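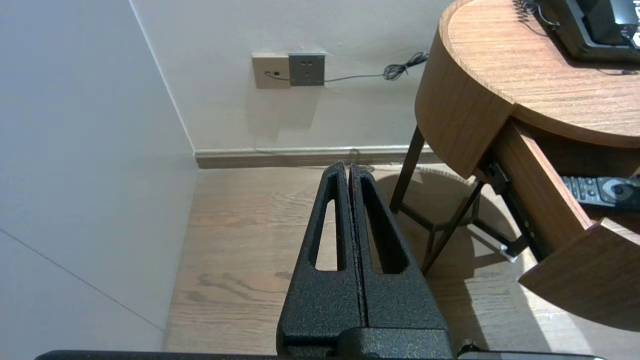 Clirno, Sonntag, 17. März 2024

Anleitung: Erste Inbetriebnahme des Greifmoduls Movik 3 im Wohnumfeld

Die vorliegende Anleitung richtet sich an Einrichtungen, die das Greifmodul Movik 3 im Rahmen des Erprobungsangebots der Servicestelle Stevari beziehen. Sie beschreibt die Montage am Roboterarm, die Einrichtung der Handgelenkkamera und eine erste Übungsaufgabe an einem Möbelstück mit Schublade. Vorausgesetzt werden ein betriebsbereiter Roboterarm sowie die Teilnahme mindestens einer Person an der Sicherheitsunterweisung. Für Arme mit einem Flansch älterer Bauart ist ein Adapter erforderlich, der unter der Bestellnummer 3102 geführt wird und nicht zum Lieferumfang gehört.

Fachliche Verantwortung: Latrice Rosenthal
Redaktion: Everett Nakamura

Lieferumfang

Das Paket enthält das Greifmodul mit montiertem Fingerpaar, die Handgelenkkamera mit Halter, ein Anschlusskabel, den Schraubensatz und das Prüfprotokoll des jeweiligen Geräts. Bitte vergleichen Sie die Seriennummer auf dem Prüfprotokoll mit der Nummer auf der Verpackung. Bei Abweichungen ist das Modul nicht in Betrieb zu nehmen, sondern der Servicestelle zu melden.

Die Finger sind schwarz, an der Oberfläche strukturiert und laufen zu einer abgerundeten Spitze zu. Der längliche, dreieckige Durchbruch in jedem Finger ist Teil der Konstruktion. Er darf nicht als Befestigungspunkt für Kabelbinder, Schnüre oder Zubehör verwendet werden.

Vorbereitung des Arbeitsplatzes

Für die erste Übung wird ein kleines Möbelstück benötigt, dessen Schublade sich leicht bewegen lässt. Ein runder Beistelltisch auf schlanken Metallbeinen, wie er in vielen Wohnungen vorkommt, ist gut geeignet und zugleich anspruchsvoll: Die gewölbte Schubladenfront verlangt eine andere Annäherung als eine gerade Front, und das geringe Gewicht eines solchen Tisches begrenzt die zulässige Zugkraft.

Stellen Sie das Möbelstück so auf, dass der Arm die Schublade in vollem Auszug erreicht, ohne Wand oder Sockelleiste zu berühren. In Raumecken ist der Bewegungsraum nach zwei Seiten eingeschränkt. Beide Wandflächen sind daher vor dem ersten Verfahren als Sperrflächen in der Steuerung einzutragen.

Besondere Aufmerksamkeit verdienen Steckdosen, Anschlussplatten und Leitungen. Lose Kabel an der Wand, aufgewickelte Überlängen und Spiralkabel von Telefonhörern werden von der Objekterkennung nicht immer zuverlässig erfasst. Tragen Sie den betreffenden Bereich als Sperrzone ein und halten Sie mit den Fingern einen ausreichenden Abstand. Ein Telefon kann auf der Tischplatte verbleiben, sofern das Hörerkabel nicht in den Weg der Schublade hängt.

Glatte Böden mit Holzdekor reflektieren das Licht ungleichmäßig. Helle Flecken können die Entfernungsschätzung stören. In der Regel genügt es, einen Vorhang zu schließen oder die Belichtung der Kamera fest einzustellen. Teppiche unter dem Möbelstück sind für die erste Übung zu entfernen.

Montage des Greifmoduls

Schritt 1. Fahren Sie den Arm in die Wartungsstellung und trennen Sie ihn von der Stromversorgung. Warten Sie, bis die Statusleuchte der Steuerung erloschen ist.

Schritt 2. Setzen Sie den Montageblock des Greifmoduls auf den Flansch. Der Block muss plan aufliegen. Ziehen Sie die Schrauben zunächst handfest und anschließend über Kreuz mit dem im Prüfprotokoll genannten Drehmoment an.

Schritt 3. Befestigen Sie den Kamerahalter am Handgelenk. Die Kamera blickt entlang der Finger nach vorn. Im Livebild sollen beide Finger unten nahe der Mitte erscheinen und der Montageblock am unteren Rand noch erkennbar sein. Sind die Fingerspitzen nicht vollständig sichtbar, ist die Neigung des Halters zu korrigieren.

Schritt 4. Schließen Sie das Anschlusskabel an und führen Sie es in den vorgesehenen Klammern am Arm entlang. Drehen Sie das Handgelenk von Hand einmal in beide Richtungen bis zum Anschlag. Das Kabel darf sich dabei nicht spannen.

Schritt 5. Stellen Sie die Stromversorgung wieder her und rufen Sie in der Bedienoberfläche Sorensen den Menüpunkt »Werkzeug anlernen« auf. Das Modul meldet sich mit der Kennung 478. Erscheint eine andere Kennung, ist ein falsches Werkzeugprofil geladen.

Nullpunkt und Kamera abgleichen

Nach jeder Montage ist der Nullpunkt der Finger neu zu bestimmen. Wählen Sie »Finger schließen« und kontrollieren Sie den Spalt im Livebild. Zwischen den Fingern soll nur eine schmale, gleichmäßige Fuge verbleiben. Verläuft sie schräg, wurde der Block verkantet aufgesetzt, und die Montage ist ab Schritt 2 zu wiederholen.

Je nach Blickwinkel der Kamera kann einer der beiden Finger im Bild etwas breiter wirken als der andere. Dies ist kein Mangel, solange die Fuge gerade verläuft. Der anschließende Kameraabgleich erfolgt automatisch. Während dieses Vorgangs darf der Arm nicht berührt werden. Räumliche Bezugspunkte wie eine senkrechte Wandkante oder eine durchgehende Sockelleiste verbessern das Ergebnis – eine leere, einfarbige Wand ist dagegen ungünstig.

Übungsaufgabe: Gegenstand aus einer Schublade entnehmen

Als Übungsgegenstand empfiehlt die Servicestelle eine gewöhnliche Fernbedienung. Sie ist lang und flach, an ihren Tasten gut zu erkennen und verträgt einen Fehlgriff in aller Regel ohne Schaden. Die Übung beginnt bei geöffneter Schublade. Das selbsttätige Öffnen und Schließen ist Gegenstand des Aufbauteils.

Öffnen Sie die Schublade von Hand und legen Sie die Fernbedienung mit den Tasten nach oben hinein. Fahren Sie den Arm in die Beobachtungsstellung, aus der die Kamera sowohl den Boden der Schublade als auch deren Führungsschiene erfasst. Die Schiene dient der Software als Orientierung für die Auszugsrichtung und sollte nicht verdeckt sein.

Markieren Sie den Gegenstand im Livebild und bestätigen Sie den Greifvorschlag. Der Vorschlag soll quer zur Längsachse der Fernbedienung liegen. Liegt er längs, verwerfen Sie ihn und fordern einen neuen an. Senken Sie den Arm anschließend im Schrittbetrieb ab. Die Hand der bedienenden Person verbleibt dabei am Zustimmtaster.

Nach dem Schließen der Finger ist der Gegenstand zunächst senkrecht anzuheben, bis er die Schubladenfront sicher überragt. Erst dann darf eine seitliche Bewegung folgen. Der untere Teil des Tisches bleibt während der gesamten Übung zu beachten. Abgespreizte Beine und Querstreben ragen häufig weiter in den Raum, als es aus der Sicht der Handgelenkkamera erscheint.

Wiederholen Sie den Ablauf mit veränderter Lage des Gegenstands. Erst nach 2 fehlerfreien Durchgängen im Schrittbetrieb gibt die Software den Automatikbetrieb frei.

Häufige Störungen

Greifvorschlag bleibt aus: Dunkle Gegenstände heben sich im Schatten der Tischplatte oft schlecht ab. Ziehen Sie die Schublade weiter auf oder setzen Sie eine zusätzliche Leuchte ein.

Schatten wird als Hindernis gemeldet: Unter und hinter runden Tischen bilden sich geschlossene dunkle Flächen auf Boden und Sockelleiste. Führen Sie den Kameraabgleich bei veränderter Beleuchtung erneut durch.

Tisch verschiebt sich: Die Finger berühren die Front oder die Schiene. Brechen Sie den Vorgang ab, stellen Sie den Tisch in die Ausgangslage zurück und lernen Sie die Position neu an.

Finger schließen nicht vollständig: Prüfen Sie, ob sich Fasern oder Krümel in der Fuge befinden. Reinigen Sie die Finger mit einem trockenen Tuch. Lösungsmittel sind nicht zulässig.

Bezug und Betreuung

Das Erprobungsangebot umfasst die Überlassung des Moduls, die Einweisung vor Ort und den telefonischen Support während der Laufzeit. Ansprechpartner für technische Anfragen ist Alaric Esposito, für Vertrags- und Terminfragen Juniper Marchetti. Anmeldungen für den Aufbauteil werden bis September entgegengenommen. Der Anmeldung ist eine Kopie des Prüfprotokolls beizulegen.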